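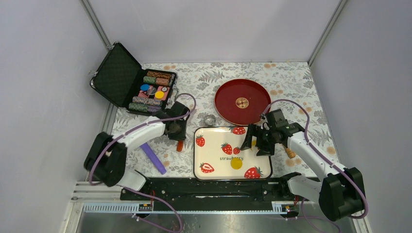
Keeping Cell 2 Running
How one two-armed bench stays in shape between shifts

The first job of the day at Silura's workshop in Tustley is a wipe-down. Whoever opens up at 7 a.m. cleans the gripper fingers with a lint-free cloth and checks the tips for wear. A worn tip still holds a large object well enough, but it will let a thin disc turn or slide, and poker chips are thin discs.

Cables come next. On Cell 2 each arm has a mauve cable that follows the forearm and loops at the gripper. The loop has to be long enough for the wrist to turn fully and short enough to stay off the table. The technician moves each wrist by hand to both ends of its travel and watches the slack. Clips that have crept along the arm are pushed back to their marks – a two-minute job that used to be skipped.

Then the arms are sent to their home position and compared with the stored values. If a joint is out, it is zeroed again before any work starts. The mounts are checked with a torque wrench once a month, along with the bolts on the metal rails at the front of the table.

The table gets less attention than the arms, but it causes its share of trouble. A cloth with a fold in it can lift the edge of a tray, so it is pulled flat and taped underneath. Objects are laid out again from a printed sheet: the chip case open at the back left, the plate to its right, the strawberry tray in front.

Everything goes into a maintenance log kept in Prustora, the shop's tracking software. Cell 2 has 1,507 hours on it. The left gripper was replaced at hour 406, after one finger began to close late, and the right one has had new tips but is otherwise original. Spare parts come from Mikuš, a small supplier that also rebuilds the old units.

The next full service is set for April. Both elbow joints will be opened and regreased, and the cables will be changed whether they look worn or not.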